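How do librarians know where a book goes?

Hello! I'm Naa, and I look after the children's shelves at Brostetbridge Library.

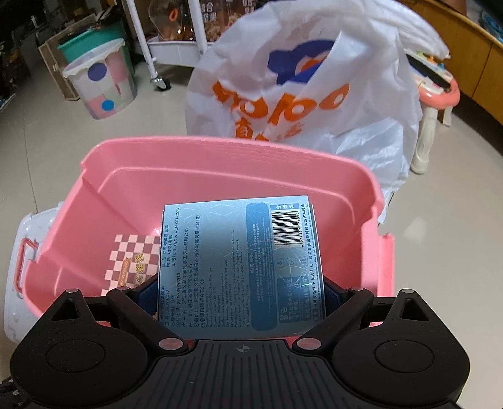

I get asked one thing more than anything else: how do I find a book so fast? The secret is on the spine. Look for a little white label near the bottom, with a number and some letters on it. We call that the shelf mark, and it's a bit like a house address for the book.

The number tells you the subject. All our books on the same thing share a number, so if you find one about volcanoes, have a good nosy at its neighbours, as they'll be about volcanoes too! The letters are the start of the writer's surname. A book by Myrto Economou would say ECO.

Stories are easier still. They don't have a number at all, just the letters, and they run from A to Z along the wall by the window.

Now, what if a book gets put back in the wrong place? Then it's as good as lost (we have 300 animal books, so you can imagine). Every morning before we open I walk along the shelves putting the strays back. Last November I found a joke book in with the dinosaurs. If you're not sure where yours goes, pop it on the trolley by my desk.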